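Sinwood Community Boards > Home & Living > Laundry and Clothes

Black shirts going gray – what are you all doing

presholm_pete
Mon 23 January
ok so I wear black long sleeves for work pretty much every day. Bought a stack of them in April and they already look like dishrags. Washing cold, regular detergent, dryer on medium. My coworker wears the same kind and his look fine?? What am I doing wrong

mothball
dryer. its the dryer. hang them

Gevau22
Inside out, cold, short cycle. Hang dry if you have room. And use way less detergent than the cap says, half the gray is just soap that never rinsed out.

tumble_low
Disagree on the dryer thing. I've dried black shirts on low for years, no problem. It's what you wash them WITH. One towel in the load and you're done, lint everywhere.

mothball
low maybe. he said medium

presholm_pete
Towels yeah. Guilty. Also jeans.

Still don't want 8 shirts hanging all over a one bedroom apartment. Here's the kind I mean, plain black, nothing fancy

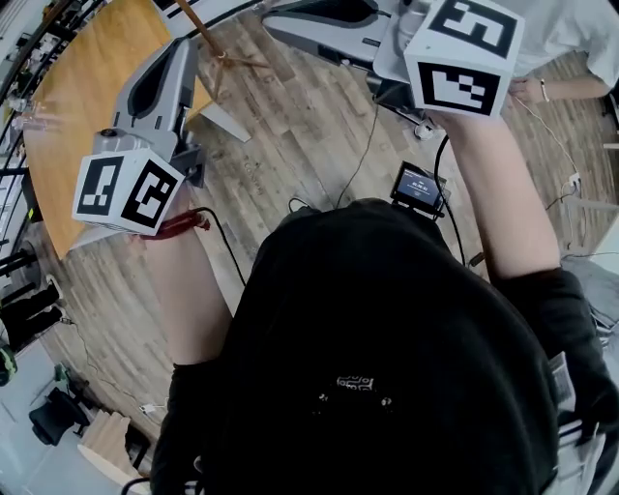
Black long sleeve, from above

Gevau22
Shoulders and upper back are where mine go first. Bag strap rubs there all day. No wash trick is going to fix rubbing, sorry.

sixteen_socks
Vinegar in the rinse. Half a cup. My mother did it, I do it, shirts stay black

tumble_low
Vinegar does nothing for color. It might help with soap buildup, fine, but it's not "setting" the dye like people claim. And it can be hard on the rubber in some washers, check your manual.

sixteen_socks
never said it sets anything. said my shirts stay black. washer is 16 years old and the rubber is fine thanks

Hodo_fan
Has anybody tried the Hodoroagă dye packets? They sell them at the hardware store in Presholm. Did four shirts in a bucket, came out really dark. The stitching stayed gray though, I think the thread is polyester so it won't take it. Looks kind of cool or kind of bad depending on the light

Gevau22
Check the tag before you dye anything. 100 percent cotton takes it great, blends come out sort of purple. Ask me how I know

presholm_pete
Tag says cotton but it's so faded I can't read the rest of it lol. How much are the packets

Hodo_fan
think I paid around 20 for the box. Wear gloves. And don't do it in the bathtub, mine still has a ring

mothball
or just buy new shirts for that

tumble_low
Then he's back here in a year with the same question. Sort the loads first, see how it goes. No towels, no jeans, low heat, take them out while the collar is still a tiny bit damp.

sixteen_socks
and vinegar

presholm_pete
Ok trying the no towels thing this weekend, half on hangers and half in the dryer on low so I can compare. Will do the vinegar on a seperate load so you two can keep fighting

Gevau22
mark them somehow or you'll forget wich is which. I use a safety pin in the hem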